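Cavham Shared Kitchen
Cups and Mugs: Frequently Asked Questions
Last updated Saturday, June 1, 2024

These are the questions members ask most often about the mug shelf, the drying boards and the bench in the front room. For questions about the ovens, the walk-in or booking a prep station, see the Kitchen FAQ.

Do I need to bring my own mug?

No. The house mugs are free to use for anyone on a day pass or a monthly membership. You can bring your own if you like it better. Personal mugs go on the top shelf by the window, house mugs go on the two shelves under it.

How many house mugs are there?

There were 158 at the last stock check. Most of them came with the building, and the rest were bought from Tedesco when we opened the second floor. They don't match. We stopped trying to keep sets together a while ago.

Can I put my name on a mug?

On your own, yes. Use a paint marker on the bottom, where it won't wear off as fast. Masking tape comes off in the dishwasher and ends up in the filter, so please don't use it. House mugs stay unmarked.

Where do cups go after I use them?

Rinse them and put them in the gray bus tub next to the sink. If the tub is full, start a load. Instructions are taped inside the cabinet door over the dishwasher. Please don't leave used cups in the sink itself. The sink is also the hand-washing sink for people coming off a prep shift.

What is the board on the bench for?

Cups, mugs and tumblers can stand on it while you are working at the bench. It isn't fixed down, so it can go wherever there is space, straight or at an angle. Wipe it with a damp cloth when you finish. Do not soak it and do not put it in the dishwasher.
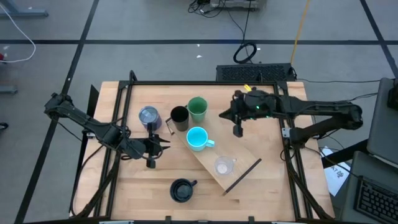 Mugs, a clear cup and a lidded tumbler at the butcher-block bench.

Can I set a hot mug directly on the wood?

A warm mug is fine for a few minutes. For anything just poured, use the board or one of the cork mats from the drawer. The bench is finished with oil and it will take a white ring from heat or standing water. Most rings come out with a light sanding and a new coat, but the bench is out of use overnight when we do that.

I left a ring. What should I do?

Tell the front desk. There is no charge. Please don't try to scrub it out with the green pads, which leave scratches that take longer to fix than the ring.

Which cups are dishwasher safe?

All of the ceramic house mugs. Clear plastic cups go on the top rack only. Tumblers with lids should be washed by hand, with the lid off. If a lid has a rubber ring, pull the ring out and wash it separately. Coffee with milk gets under there and smells after a day or two.

Travel tumblers left in the bus tub will be hand washed if someone has time. We can't promise they will be kept out of the machine.

How do I get coffee stains out of a mug?

Put a spoonful of baking soda in the mug, add enough water to make a paste, and rub it around with a soft sponge. Leave it 20 minutes if the stain is old. Rinse well. This works on light and bright interiors. On dark mugs you often can't see the stain at all, so run a finger around the inside — if it feels slick or gritty, it needs the same treatment.

Can I stack the mugs?

Only the straight-sided ones without handles, and only two high. Mugs with handles go side by side on the shelf. Point the handles toward you so the next person can pick one up without moving the others. Cups stay right side up on the shelf. They go upside down on the drying rack and nowhere else.

What happens to chipped mugs?

Any chip on the rim means the mug is retired. Put it in the cardboard box under the sink marked CHIPPED. A chip on the foot is all right if it has no sharp edge. Retired mugs go to the Ovarus plant sale in August, where they are used as pots for cuttings.

Don't put broken ceramic in the glass recycling. The hauler rejects the whole bin. Wrap it in newspaper and put it in the trash.

Someone took my mug. Can you help?

Check the dishwasher first, then the front room, then the second floor. Mugs travel. If it hasn't turned up after 5 days, email the desk with the color and a short description and we will add it to the list on the bulletin board. We don't replace lost personal mugs.

What about mugs left behind?

Personal cups with no name are moved to the lost and found shelf in Room 223 at the end of each month. They are kept there for one more month and then they become house mugs.

Can I borrow mugs for an event?

Yes, up to 20 at a time, for events in the building. Ask at the desk two days ahead. For larger groups, Viltier on the corner rents cups and saucers by the tray and will deliver. Count what you take and count what you bring back. Washing is your job, and so is drying.

Can I donate mugs?

Not right now. The shelves are full. We will take clear plastic cups with handles if you have some in good shape — the kids' baking class goes through them quickly.

My question isn't here.

Stop by the desk during open hours or use the form on the Contact page.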